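Countertop oven reading 20 degrees low - element, thermostat or my thermometer?

Forum: Small Appliances > Ovens and Grills
14 replies

rlumanlan
Posted in March

I have a Fukix countertop oven, the two-element type with a mechanical thermostat and a clockwork timer. Set to 180 it settles at 160 by an oven thermometer hung from the middle shelf. Set to 220 it gets to 198 or so. Bread comes out pale and takes a third longer than the recipe says. Both elements glow. The door closes properly and the seal looks sound.

Before I take the back off, is this the thermostat, a tired element, or normal for this sort of oven? I would sooner fix it than bin it.

Rogelio

castillo_b
Reply 1

Two glowing elements tell you that neither is open circuit. They don't tell you what power they draw. Put a plug-in power meter on it with both elements on and compare with the rating plate. If the draw is within five per cent of the plate, the elements are fine.

Then watch the thermostat lamp. If it cycles off at an indicated 160, the thermostat is opening early. If it never goes off, the oven is short of heat and you are looking at losses or low power.

rlumanlan
Reply 2

Lamp cycles. Off for about 40 seconds, on for rather less. So it is opening early, if I follow you.

serpil_c
Reply 3

It is opening early according to a hanging dial thermometer. How old is the thermometer and have you checked it against anything? The bimetal ones are commonly 10 degrees out from new and worse once they have been dropped. I wouldn't touch the oven until that is settled.

Also, the bulb or strip in these ovens sits by the side wall, often close to the element. It sees wall temperature plus some radiant heat. The middle of the shelf is a different place. A steady offset between the two can be how it left the factory.

castillo_b
Reply 4

Agreed on the thermometer. Less so on the offset. A 20 degree error at 180 is outside anything I would accept as the design. The maker knows where the sensor sits and sets the dial to suit.

serpil_c
Reply 5

On a good one, yes. On a budget one the dial is printed once and fitted to whatever thermostat was bought in that quarter.

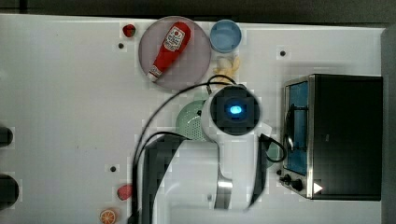 What I would do is this. Borrow or buy a type K thermocouple with a fibreglass lead. Clip the bead in free air at the centre of the rack, clear of metal. Run the oven empty at 180 for half an hour, then log the reading every 30 seconds for ten minutes. Take the mean. A single reading is of no use, as the swing on a mechanical thermostat may be 25 degrees peak to trough. Rogelio could be reading the bottom of the swing each time he looks.

rlumanlan
Reply 6

That had not occurred to me. I read it through the glass when the timer goes, so there is no pattern to when I look. I have ordered a thermocouple and a cheap meter.

Rodel G
Reply 7

Pulen had a service sheet for a very similar chassis. Model number 2214, if anyone keeps old paper. The calibration screw is inside the thermostat spindle. Pull the knob off, look down the hollow shaft, and there is a small slotted head. Clockwise lowered the cut-off on the ones I did. A quarter turn was worth a lot, so move it an eighth at a time.

Unplug it first. The body of the switch is live on one side.

castillo_b
Reply 8

I'd be careful with this. Not all of them have the screw, and on some that do it is locked with varnish for a reason. The same screw shifts the whole range, so at the top of the dial you can end up above what the thermal cut-out and the wiring were chosen for. If the dial says 230 and you have moved it by 20, the maximum is now 250.

Rodel G
Reply 9

If it reads 20 low now then after adjustment 230 is 230. That is the point of adjusting it.

castillo_b
Reply 10

If the shift is real. If it is a thermometer fault you have just set it 20 too high. Hence measure first.

jlumbao
Reply 11

Coming at this from the baking side. Pale bread and long baking times in a small oven are often down to the tin and where it stands, with temperature a secondary matter. A bright aluminium tin reflects radiant heat. A dark steel one takes it up. In a box this small most of the work is done by radiation from the elements, so the change is much larger than it would be in a full-size fan oven.

I ran the same 569 g loaf in a Zacharopoulos countertop oven in both kinds of tin. Same setting, same shelf. The dark tin was done 9 minutes sooner and the sides were properly brown. I did it twice with the same result, give or take a minute.

Preheating matters as well. The lamp going off for the first time only means that the air by the sensor has got there. The walls and rack are well behind. I wait for the third cycle before anything goes in.

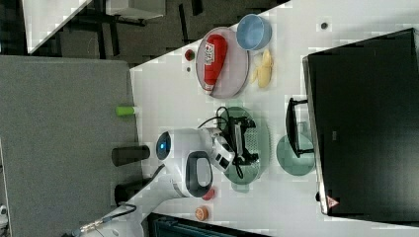
The other thing is clearance. If the oven is pushed up against a wall or a cupboard side, people expect it to run hotter, and the outer case does. The inside is hardly affected. What does make a difference is a draught across the door. Mine stood by a back door for a winter and lost several degrees whenever it was open.

Jonalyn

serpil_c
Reply 12

Two runs with each tin is thin, but the direction is what I would expect. I'd question the third cycle rule. On mine the swing has settled by the second. It depends on the mass of the rack and tray. If the tray lives in the oven, count it as part of the oven.

rlumanlan
Reply 13

Results, for anyone who finds this later.

Power with both elements on: within 2 per cent of the plate. Elements cleared.

Thermocouple checked in boiling water first, read 99.5.

Oven at 180, empty, 30 minutes' soak, 20 readings. Mean 171. Highest 184, lowest 159. The dial thermometer showed 160 for nearly the whole run and barely moved, so it reads low and it is slow.

Oven at 220, same method. Mean 209.

So the oven is 9 low at 180 and 11 low at 220, and the rest was the thermometer. I have left the calibration screw alone and put a paint mark on the dial where a true 180 falls. The bright tin has been replaced with a dark one (Flalent, blued steel). First loaf was a fair colour all over, a bit dark underneath. I will try one shelf up next.

Rodel, mine does have the screw. It is varnished.

Rodel G
Reply 14

Varnish comes off with a drop of acetone on a cotton bud. I would still take out the 9 degrees while you have the meter to hand, but a paint mark does the same job. Keep an eye on it over the next few months. If the gap grows, the contacts are wearing and the whole thermostat wants changing. They are cheap, and the fixing holes are nearly always the same spacing. Check the length of the shaft before you order.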